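Handout 4: The shared desk and what sits on it

Module: Workplaces and Small Equipment. Read before the June seminar and bring your own notes on a desk you use.

Last week's reading made some large claims for the tidy desk. Clear the surface, it said, and the work improves. I have taught this module long enough to be doubtful. Most of the studies behind that sort of advice look at desks where people write and answer the telephone. They have little to say about a desk where somebody is unpacking, plugging in and testing things, where half of what is out has to be out.

The usual advice also assumes one owner. At Fonport, the site we shall use for the rest of term, a desk may pass through several pairs of hands between morning and evening, and no two people agree on what counts as put away. 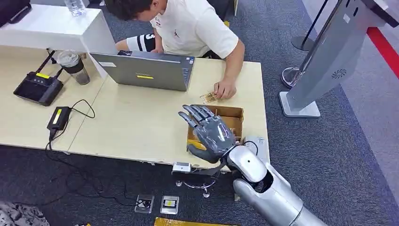
*Course notes by the module tutor, Workplaces and Small Equipment. Revised 10/12/2019.*

**1. What is a desk for?**

Start with the surface and ask which items need it. A laptop does, while somebody is using it. An open cardboard box is harder to judge. The textbook answer is that boxes go on the floor or in a cupboard, but a box near the front edge is within reach, and a box on the floor gets kicked. I would accept either, provided the person choosing can say what the box is doing there.

A router is the opposite case. It can be given a permanent place, and a wooden desk top is seldom the best one. With its antennas up and its leads running off the front edge, it takes a corner of the desk and a share of the floor too. Before you write "move the router to a shelf" in your report, check that the leads will reach. Every year I am handed plans in which they would not.

**2. Drinks**

The Surdu guidelines ban all drinks from equipment desks. I have yet to see the ban work. A tumbler with a lid beside a router is what you get in practice, and a water bottle on top of the nearby shelf is what you get when people are trying. The second is better. I would rather you proposed a spot for drinks that people might use than copied out a rule they won't.

**3. Cables and adapters**

Jimberg, who sell desk fittings, recommend a tray under the top for every adapter. Their leaflet gives a price of £58 for the tray and £60 for the longer version. Neither figure includes fitting. At 243 desks this becomes a serious sum, and the leaflet offers no evidence that a tray stays in use after the first month. Ask the following before recommending one:

- How often is the adapter unplugged or swapped?
- Can the tray be reached without crawling?
- Who puts the cable back?

If the adapter is swapped often, it will live on the desk top whatever you fit underneath. A strap at the back edge costs very little and I would try it first.

**4. The floor**

Carpet tiles are sold to offices on the grounds that they are quiet, hard-wearing and simple to replace one at a time. The first two I mostly believe. The third depends on spares having been kept, and on the spares matching tiles that have been walked on for years. Colour is the part of the sales talk I distrust most. A flecked pile like this one, charcoal and blue-grey with lighter fibres mixed in, is praised because it "does not show dirt", and the same flecks will hide a dropped screw or a clipping of plastic just as well. For an ordinary office that is a fair bargain. For a room where small parts are handled, I am not persuaded. 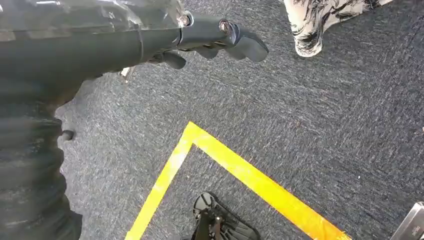 Packaging gets one line in the set text, and it deserves a section. Protective wrap is meant to come off when an item is put to use, yet anyone who has worked with new equipment knows that it lingers, sometimes for years. People say it keeps the surface clean. Perhaps it does, but clear plastic that has gone crinkled catches the glare, as it does along the upper side of the dark arm, and the wrinkles make it harder to look over whatever is underneath. The Skiditz checklist says to remove all wrap within a day of delivery and gives no reason for the limit. Treat that number with caution.

**Task for the seminar**

Write 400 words on one desk and the floor beneath it. Say what you would move, what you would leave, and where you disagree with the set text. Drawings are welcome if they are labelled. Please don't tidy the desk before you write about it.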